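**1/** I moved to Pliltlow 14 months ago, and this week I finished my first full year with the town library's language exchange. Some notes for people who are learning a language as adults.

**2/** My notebook has 2448 words in it. I use maybe half of them. The rest I recognize when I read, but they don't come when I speak.

**3/** What helped me most was the radio. I listened to the local station Fallar every morning while making breakfast. In December I understood only the weather. By spring I could follow the interviews, if the guest was not too excited.

**4/** Flashcards did not work for me. I made 204 of them and stopped looking at them after two weeks.

**5/** Reading aloud was better – even the instructions on a packet of rice. My mouth needed the practice more than my memory did.

**6/** Phone calls are still difficult. Before I call the dentist I write down my first three sentences. The fourth one I must make up by myself.

**7/** A small exercise from our group: choose some things at home, put them on a table and talk for one minute about each, without a dictionary. When you miss a word, go around it. I still do this in the evenings.
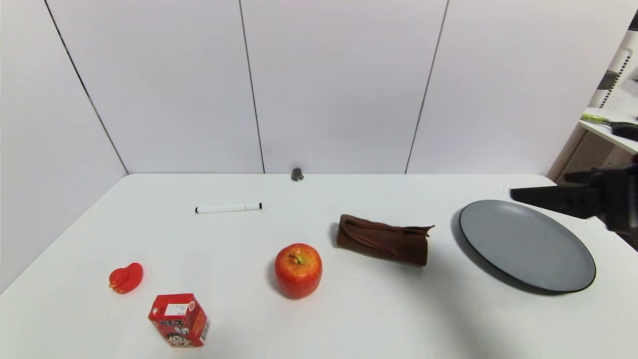

Vukadinović replied that the minute is too long for beginners, and that her group starts with twenty seconds and repeats the same object the next day.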